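Bendov Lab Supplies Group — minutes, May, start 14:00

Item 4. Pipette tip boxes
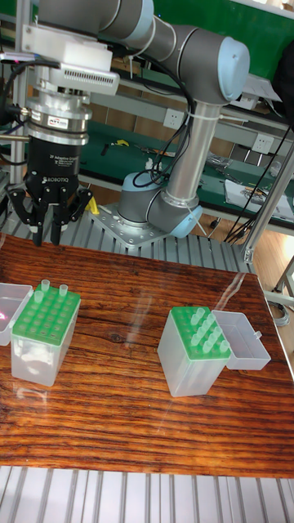 Gaillard asked whether part-used racks could be combined before a new box is opened. Agreed for unfiltered tips of the same size only; sterile boxes stay as they are. Lids to be closed after use — the Tornville bench included.

Stock stands at 19 boxes. Reorder point set at 14. Disik quote of 1,342 accepted, delivery to the main store.

Item 5. Rack recycling: carried over to the next meeting.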